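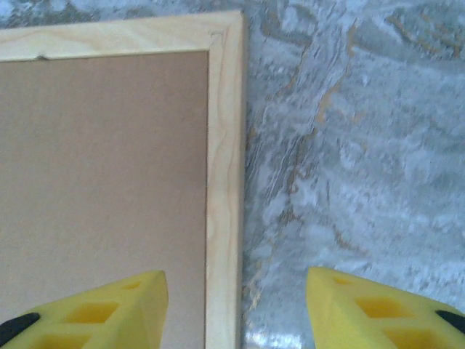

Light wood frame, plain tan panel.

Home | Guides | Wall Boards | Shop Talk | Contact

Part 3: Getting your board up on the wall

Okay, the fun part! I've hung more of these than I can remember (my hallway in Vernside looks like a school office) and this is the order I always go in.

1. Pick your spot and live with it for a day. Tape up a sheet of newspaper and see if you keep bumping it with your shoulder. I moved mine twice.

2. Find the studs. Knock, use a stud finder, whatever works for you. If you can only hit one stud, put a drywall anchor on the other side.

3. Mark your two holes 600 mm apart, center to center. Use a level! I eyeballed my first one and my sister still brings it up every December.

4. Drill, then drive the screws in until the heads stick out just a little, so the hangers can slide down over them.

5. Lift the board on and let it settle. Give the bottom a gentle tug.

CAUTION: Don't hang it over a heater or stove. Dry heat can open up the corner joints, and then you're back out in the garage with glue and clamps.

NOTE: If you want to oil or wax the frame, do it before step 5 and put masking tape along the panel first. Oil creeps, and it leaves a dark edge you'll never get out. I rub it down with 200 grit, wipe off the dust, and put on one thin coat. Leave it overnight.

6. Wait until the next morning to load it up with calendars and keys and takeout menus. Then go nuts.

Comments

Genalyn Lumanlan: Used the newspaper trick and ended up on a totally different wall, lol. Thank you!

Simin Hosseinzadeh: Would this work on plaster? My house is old and the walls crumble if you look at them.

Reply from author: Yes, but drill slow and put tape over the mark first. Part 5 has more on plaster!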